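Section 9. Gripper Inspection and Workspace Check

This section applies to the table-side arms installed at the Cukville and Mokudbridge sites. Complete it before the first session of each day and after any change of fingers.

Note: Firmware earlier than release 131 does not show the finger offset on screen. Contact the Flores service desk before continuing.

1. Set the arm to Hold and wait for the status line to read "Holding."

2. Turn the speed dial to its lowest setting.

3. Open the gripper fully, then close it with nothing between the fingers. Listen for scraping at the joint.

4. Wipe both fingers with a dry, lint-free cloth. Do not use solvent on the pads.

5. Check the mounting screws with the Stuleck driver supplied. Replace any screw that turns freely.

6. Enter the cycle count in the log. Fingers are to be replaced at about 300 hours of use.

Caution: Keep hands clear of the fingers whenever the arm is powered. Hold does not remove power from the gripper.

7. Raise the gripper above the table and leave it empty.

8. Set out the items for the session within reach of the arm. Small items such as keys should lie flat. A bottle should stand upright with its lid closed.

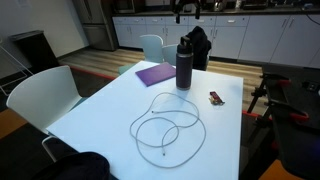 9. Spread cables in open loops — a tight coil can catch on a finger and be dragged across the table.

10. Release Hold and run the slow approach test. Stop the arm at once if it touches any item before the grasp command is given.

If fault code 134 appears during the test, return to step 1. If it appears a second time, switch off the arm and report the fault.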